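Print | E-mail this page

# Koltside Paper Color Names

A word list of color names used for craft and tissue paper, gathered from old stock sheets and mail-order lists. Compiled by Sowmya Achari, checked by Babita Saxena.

## What is in it

The list has 600 entries. Each row gives the name as printed, a plain color group (red, pink, green and so on), and the seller's list it came from. Spelling is left alone, so "fuschia" and "fuchsia" are separate rows. 216 of the names show up in only one source. 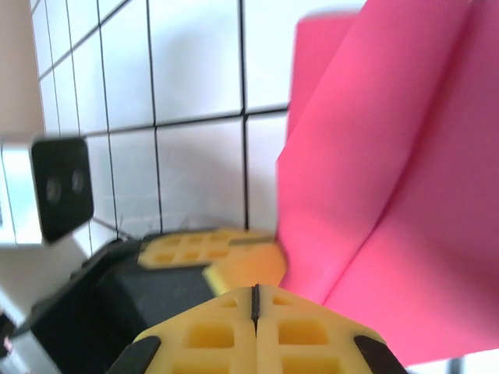 Pinks were the hardest group to sort. Sengar sold a "rose" that Bunik listed as "coral," and both used "blush" for two strengths of the same dye. Where the sellers disagreed, we kept both groups and put a 2 in the `split` column.

## Files

- `names.csv`: the full list
- `groups.csv`: color groups and short notes
- `sources.txt`: the 7 lists we worked from

## Known problems

The Palivari sheets had water damage along one margin and nearly all of their stock numbers are missing. No color values are given. Printed swatches fade, and we did not want to guess at the original shade.

## Changes

April: merged duplicate rows for "lemon" and fixed the group for "old teal." Please send corrections to Babita with the row number and the name of the list.

Filed under: Word Lists, Paper & Craft

Shares: 7 | Comments: 2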